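Stop folding everything

Opinion, by Pauline Oakley
October 26, 2025

I own a glass coffee table and I am tired of it. Not the table so much. The stuff on it. Every evening same thing — cloth, tray, somebody's mug, a soft toy that belongs in a bedroom two doors down. And every evening I used to put it all "right," meaning folded, squared off, lined up. For what. For whom.

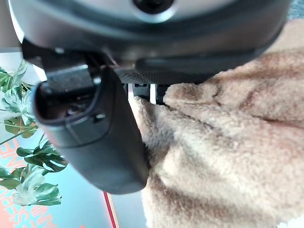
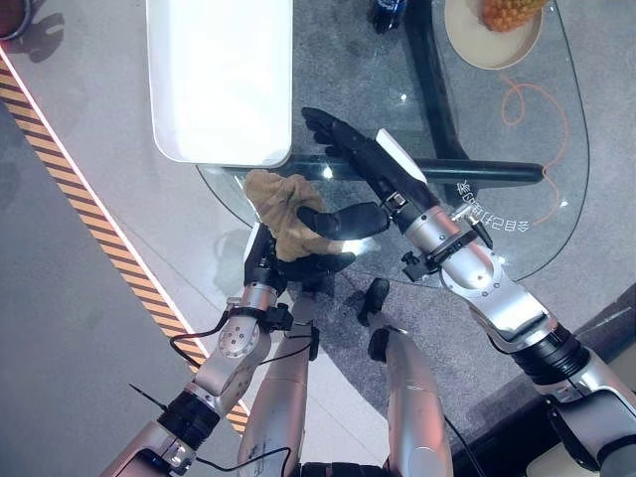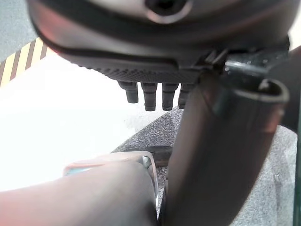 My position, after a lot of years of doing it the other way: living rooms do not need folding. They need clearing. Those are two different jobs and we keep mixing them up.

Clearing takes 2 minutes. Pick up the cloth, wipe, drop the cloth in the wash. Toy goes in the basket. Done, sit down. Folding is where the night goes. You fold a rag that is going to be bunched up in a fist again tomorrow morning. I did the rag thing for almost 400 nights in a row when we first moved in and I can't name one good thing that came of it.

My neighbor Lyle Fitzsimmons disagrees. Lyle folds his dust cloths in thirds and stacks them, and he told me over the fence in July that a crumpled cloth "sets a tone." Fine. Sets a tone for who? It's a cloth. It's there to get dirty. A rag in a neat stack is a rag people are afraid to use, and then the glass stays smeary, and glass shows everything. Every fingerprint. Anyone with a glass top knows this already.

Soft toys, same argument. The fluffy ones especially. You can't fold them, you can't stack them, they fall over if you look at them. So people arrange them. Lwazi Venter, who I like very much, has a whole row along the back of her couch, in height order, and nobody in that house is allowed to lean back. I'd take a heap. Kids find things in a heap.

I will give the other side this much: trays are good. One tray on the table and the loose junk has somewhere to go. I spent too long shopping for storage before I figured that out — boxes, dividers, a Zullden caddy with little lids that I think cost more than 100 dollars. Lids! You have to open a lid. No one in my family has ever opened a lid to put something away.

So, cloth in a lump, toy in the basket, tray for the rest. Linens for guests, ok, fold those. Shirts, sure. Teh rest can stay wrinkled. Lyle can write in if he wants.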